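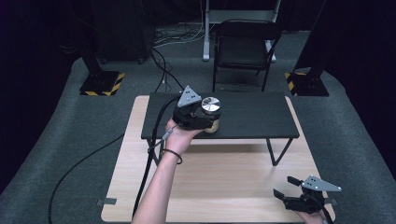
Thread: Is the Flomel pick-up class worth the money?
Club projects > Arms and grippers

pagano_4
Our club is looking at the Orau student project for July. 14 places, 400 quid for the lot of us. They say 2,670 goes by hand is enough to teach the arm to pick up a can. I don't buy it. Has anyone seen it work away from the table it was taught on?

flurero
Did it last year. Ours managed the can fine, then sulked when we moved to another room. The students still learnt a lot.

pagano_4
A lot about what, though? Squeezing a handle?

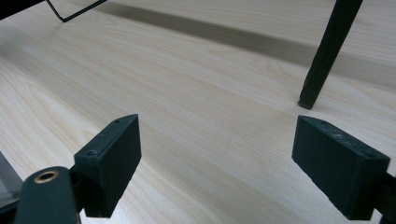 Reply 4

orau_dropout
Disagree with flurero. Two afternoons of squeezing, one short talk, and the marking sheet only asked how many goes you'd logged. Mine were rubbish and I passed.

flurero
That's the marking, that isn't the project. Ask them to change the sheet.

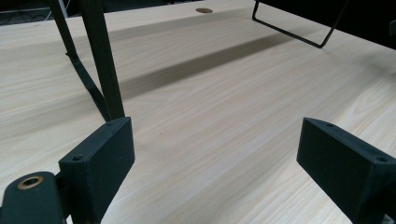 My own worry is the testing. If every go is done on the same table, the arm could be learning the table for all I know. That pale top has a cable hole near the far edge and a wide shadow across the middle, and I'd want a test with both gone before I believed any score. Has Flomel ever published one?

flurero
Not that I've found. I'd still go.

pagano_4
I'll ask them. Not paying till they answer.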